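Notes from the Content Desk: The Page Builder, Round Two

The new page builder has been live since July, and the content desk inbox has settled into a rhythm. Mornings are for people who can't find the Publish button. Afternoons are for people who found it too soon. I've collected the most common troubles below, in the order they annoyed me.
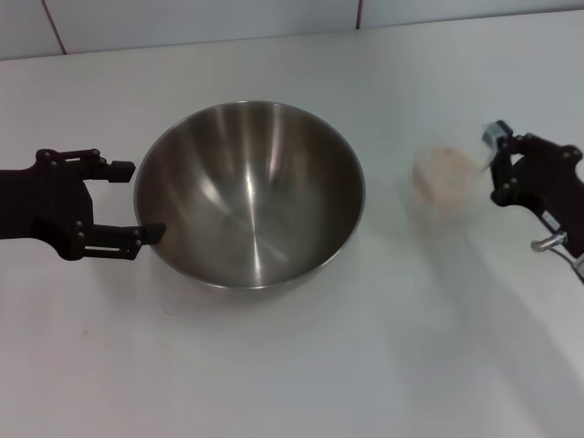
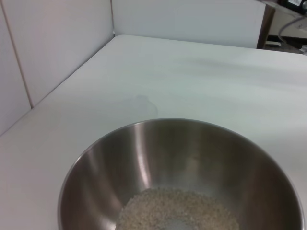
First, drafts. The builder saves your draft when you click out of a text box, and at no other time. It does not save while you type. It does not save when you sigh and go get coffee. If you write a long paragraph and then close the tab with the cursor still blinking inside the box, that paragraph has gone wherever paragraphs go. Click on the gray area to the right of the page, wait for the word "Saved" at the top, and then leave. The Harker office lost most of its spring program page this way, twice in one afternoon, and I'm told the third version was the best one.

Second, templates. There are now 2 of them, Standard and Wide. Wide is for pages with a big table or a map. Standard is for everything else, including your page. I know Wide looks grander in the preview. On a phone it stacks everything into a single narrow column with the sidebar on top, so your readers will scroll past the office hours, the parking notice and the fax number before they reach the first word of your news. (If your page still lists a fax number, please write to me. I'd like to know if it rings.)

You can switch a page from Wide to Standard under Page Settings, Layout. The text comes across fine. Buttons come across as plain links, and you'll need to make them buttons again: highlight the link, open the Style menu, choose Button. There was a plan to have this happen by itself. The plan is still a plan.

Third, titles. The title field takes up to 40 characters before the menu starts trimming it, and the menu trims without mercy or taste. "Registration and Fees for New and Returning Members" shows up in the menu as "Registration and Fees for New and Retur". Put the long version in the Heading box, where there's room, and give the title field something short. "Registration and Fees" does the job.

While you're in there, look at the web address the builder has made for you. It takes this from whatever you typed first, and it keeps it. If you started out with "test" or "test again" or "ugh," that's your address now, until you open Page Settings and change it by hand. Do this before you publish. Changing it afterward breaks any link people have already sent around, and then they send the broken one to me.

Fourth, old pages. We brought 556 pages over from the old site, and a fair number of them had not been touched since 2016. Claltitz has a page announcing an upcoming picnic that must by now be one of the most anticipated picnics in the region. If you own a page and it's out of date, you have two choices. Unpublish hides it from readers and keeps it in your list. Archive takes it out of your list as well, and only an administrator can bring it back. When in doubt, unpublish. There's a Delete option under the three dots too, and I would ask you to regard it the way you'd regard a fire alarm.

To find out what you own, go to the dashboard, click Filter, and pick your name under Editor. If a page turns up that you've never seen before, you probably inherited it from whoever had your desk last. The Villanueva office inherited the page on storm drains this way and has been very gracious about it.

A word about pasting. Text copied from a word processor brings its fonts along, plus its odd spacing and its private ideas about what counts as a bullet. Use Paste as Plain Text, on the right-click menu, and put the headings back in afterward with the Heading menu. Please don't make headings by putting a line in bold and enlarging it. It looks the same to you, but a screen reader reads it as one more sentence, and the table of contents skips it altogether.

Consuelo Campos is running the beginner session again next month in the upstairs meeting room at Kellis. Bring a page you'd like to fix and your password, preferably one you've tested that morning. The last session spent its first stretch on resets, and the one after that on remembering what the resets had been.

Questions can go to the content desk inbox as usual. Please include the address of the page. "The page with the problem" describes most of them.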